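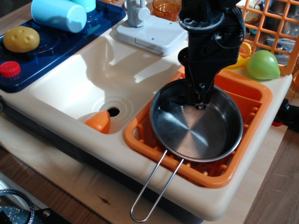
I'd been promising myself a trip out to Pristberg since June, and when the invitation came for their visitors' morning I packed a thermos and drove the 38 kilometres in the rain. They do the washing up and kitchen prep for aged care homes in the district, and they've been bringing in robot arms for the dish lines, so you can imagine there was plenty to talk about over the scones!

Our guide was Nghĩa Kim, who spent 18 years on the wash line at Daslow before coming across. These days Nghĩa works in the practice room, where a toy kitchen stands in for the real one and the arm gets its turns at handling a little frying pan. I could have stayed there all morning (my granddaughter would have too). Nghĩa told us the long handles are the worst of it, whether you're a person or a machine, and that the old hands were asked early on which items they hated most. Pans topped the list. 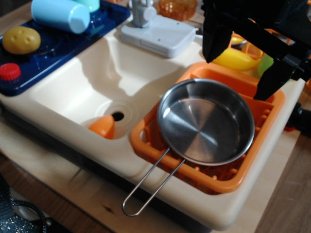 Pan in the orange rack, gripper behind, in the practice room at Pristberg.

After that we walked through to the main floor, where the evening shift handles 400 trays. The lifting is what people were gladdest to be rid of, and I heard more than one story about sore wrists. Still, a woman near the lockers told me she misses the chatter, as she now minds two lines on her own and her mates are over in packing. Some 20 staff have done the Grellik course so far, on paid time, and a few said they'd like it longer.

Tea was in the Siliņa room at half past eleven. Parking is round the back, and wear flat shoes.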